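4.2 Where small parts are kept in home repair
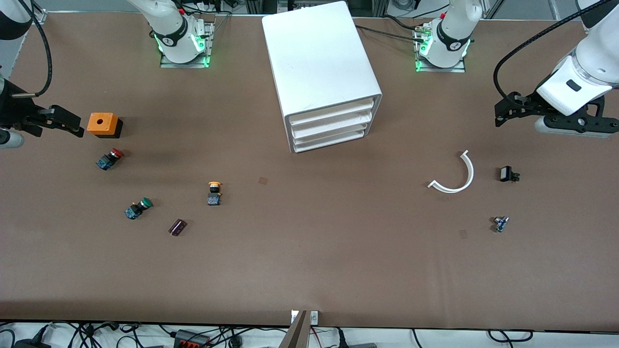
Where do people who mend things at home keep their small parts? Most of our 242 respondents used whatever was to hand – jam jars, biscuit tins, old envelopes – and only a minority had bought storage for the purpose.

Figure 3. A white plastic drawer unit on a table covered with brown paper, with small electrical components and plastic parts spread out.

Voicu's earlier survey found the same habit among clock menders. Our respondents logged 1294 searches for a part during August. Searches in labelled containers were shorter, though the labels were often out of date. Households in Iordache kept fewer parts than those in Prernar and threw more away after a move. We did not ask about tools, which were usually stored in another room.

Filed under: Household studies, Repair

Related articles
Mending and thrift in Prernar households
Shared tool sheds in Clundix
What gets kept after a house move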